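# How a Movie Gets Its Sounds

When you watch a movie, you hear footsteps, doors, rain and voices. Most people think the microphones picked up all of it while the actors were working. They picked up some of it. A lot of the rest was made later, in a small room, by a person called a Foley artist.

Microphones on a movie set are pointed at the actors' mouths. They are good at catching words. They are not so good at catching a coat rustling or a cup being put down. So after filming is finished, the Foley artist watches the movie on a screen and makes those sounds again, at the same moment they happen in the picture.

Felicidad Ocampo did this job for a cartoon called *Vikumon*. It is 20 minutes long and has more than 500 separate sounds in it. In a cartoon there is no set, so every single noise has to be added. When the main character, Lollby, walks through snow, you are hearing a leather bag of cornstarch being squeezed. When he flaps his wings, it is a pair of gloves.

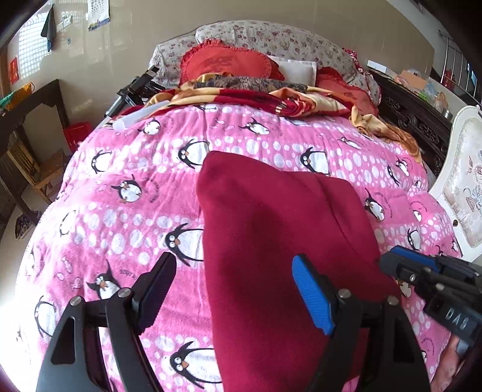

**Why don't they use the real thing?**

Sometimes they do. A real key in a real lock sounds fine. But real snow melts indoors, and a real punch sounds quiet and dull. The sound has to match what people expect to hear.

Foley artists keep a lot of shoes. Felicidad has 4 shelves of them. High heels, boots and sneakers all sound different, and they sound different again on wood, gravel or tile. The floor of a Foley room often has several squares set into it, each made of something else, so the artist can step from one to the next.

Big noises, such as explosions and spaceships, are usually made by somebody else, called a sound designer. Sound designers record things and then change them on a computer. They might slow a sound down or mix two together.

Last of all, the mixer puts the voices, music, Foley and big noises together and decides how loud each one should be. If the music is too loud, you can't hear the words.

## Try it

Play a short part of a movie with the sound off. Watch it twice. Then find things at home that could make the noises, and play it again while you make them.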